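About Dasmont Backyard Homes

Hi, I'm Mylene Magbanua, and I run Dasmont. We design and build small houses behind bigger houses, all of them in Vedden and the towns right next to it. Some people call them granny flats, some people call them cottages, and the city calls them accessory dwelling units. I say backyard house and everyone seems to get it.

If you only came for the phone hours, they're at the bottom. If you have a cup of coffee and a few minutes, read on!

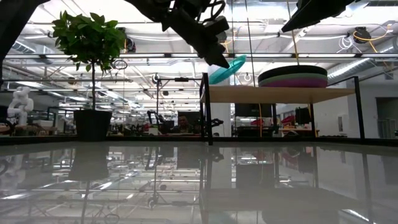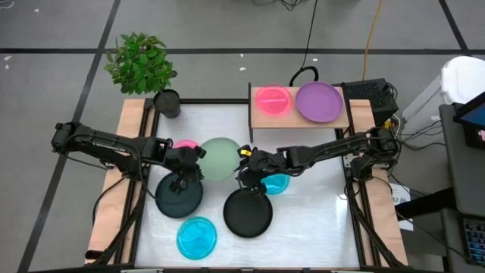
How I got into this

I grew up on Mazza Street in a two-bedroom house with my parents, my brothers, my grandmother and usually a cousin or two. My grandmother slept in what had been the dining room, with a curtain for a door, and she never once complained about it, though she did turn the radio up pretty loud when the rest of us were fighting. Behind the house was a yard with a lemon tree and a shed full of paint cans. I used to draw floor plans for that shed on the backs of envelopes. In most of them it had a slide.

I went to school for architectural drafting and then spent 9 years at a firm that did dental offices and bank branches. I learned a lot there (I can tell you more than you want to know about door closers), but I kept drawing little houses in the evenings. When my parents' neighbor asked if I could draw something for her daughter to live in, I said yes before I'd thought about it at all. That first house came in late and I lost money on it. It's still there, it's yellow, and the daughter has two kids now.

After that came another neighbor, and then a friend of that neighbor, and by July of the next year I had given notice and rented a desk over the tile store. The name comes from Dasmont Avenue, where the tile store is. I'd love to say there was a longer story behind it.

Who works here

We're a small crew. I do the drawings and the first visits, so if you call us, I'm the one who'll be standing in your yard with a tape measure, asking where the sewer line runs.

Remo Barbieri runs the building side. He framed houses for years before he came to us and he still keeps his own saw in his truck. He's the person you'll see most once the work starts. Ask him anything, but ask before noon if it's about changing a window.

Edileuza Meireles takes care of permits, schedules and bills. She came over from the county office, and she reads code updates the way other people read the sports pages. If your lot has a strange easement on it, she will be happy for the rest of the day.

Corrado Valentini does our finish carpentry – stairs, built-in beds, window seats, all the drawers under things. Small houses need a lot of drawers.

Gerardo Marras joined last. He handles electrical planning and he's also the one who talked me into putting an outlet inside every closet. I fought him on that and I was wrong.

What we build

Everything we build is one story or one story with a loft. We don't do additions, second floors on existing houses, or garages, although we've turned plenty of garages into houses. Our smallest plan is 300 square feet and it's called the Polora. It has a kitchen along one wall, a real bathroom with a real door, and a bed nook with a window at pillow height. I drew it for a retired bus driver who told me he wanted to see the weather before he put his feet on the floor. We've built it more than any other plan, sometimes flipped, sometimes with a porch, once with a ramp that wraps all the way around the side.

You don't have to use one of our plans. Plenty of people come in with a sketch of their own, and I love those meetings. Bring the sketch even if it's terrible. Bring it even if it has a slide.

A few things we feel strongly about:

The trees that are already there. We'll move a house four feet to keep a good tree, and I'll redraw the foundation without charging you for it.

The people next door. Before we dig, I walk over and introduce myself to everyone whose fence touches yours. I leave my cell number. They're going to be listening to a saw for months and they should know who to yell at.

Windows. I try to put them where you'd look out at something, and where the folks in the front house won't be looking in at you while you brush your teeth.

Prices in writing. Edileuza sends you one number after the soil report comes back. If it has to change, you'll hear from me first, on the phone, and then you'll get it on paper.

How it goes

You call, and we talk for half an hour. If it sounds like a fit, I come by and measure. The visit is free inside Vedden. Then I draw for a few weeks and you change your mind for a few weeks (everyone does, please don't feel bad), and then Edileuza takes the set to the city. The permit is the slow part and I can't make it faster, though she sometimes can.

Once we have the permit, Remo gets you a start date. We take on 9 houses a year. I've been asked to go higher and I've tried it, and the year we did it I missed two of my niece's recitals and a bathroom got tiled in the wrong green. So we keep to that number, and there's usually a wait.

You'll get a set of keys from us at the end, plus a binder with every paint color, every part number and the name of every person who worked on your place. Please keep the binder! It will save you a whole afternoon the first time the faucet drips.

Questions I get a lot

Will it fit in my yard? Probably, but I can't tell from a satellite view. Alleys help. Slopes are fine. Big old septic tanks are where it gets tricky.

Can I rent it out? In Vedden, yes, for stays of a month or longer. Other towns have their own rules and Edileuza keeps a list.

Can my mother-in-law pick the kitchen? Yes, and I'd like her at the first meeting.

Do you do financing? We don't lend money ourselves. I can tell you what past clients have done and what papers the lender will want from us.

Come see us

We're at 197 Dasmont Avenue, upstairs, door on the left past the tile samples. Mornings are best for the office, since I'm out on site most afternoons. If the door's locked, call the number on it and one of us will come down. There's parking behind the building, and the second step on the back stairs is higher than the others, so watch your foot.

Page updated November 11, 2020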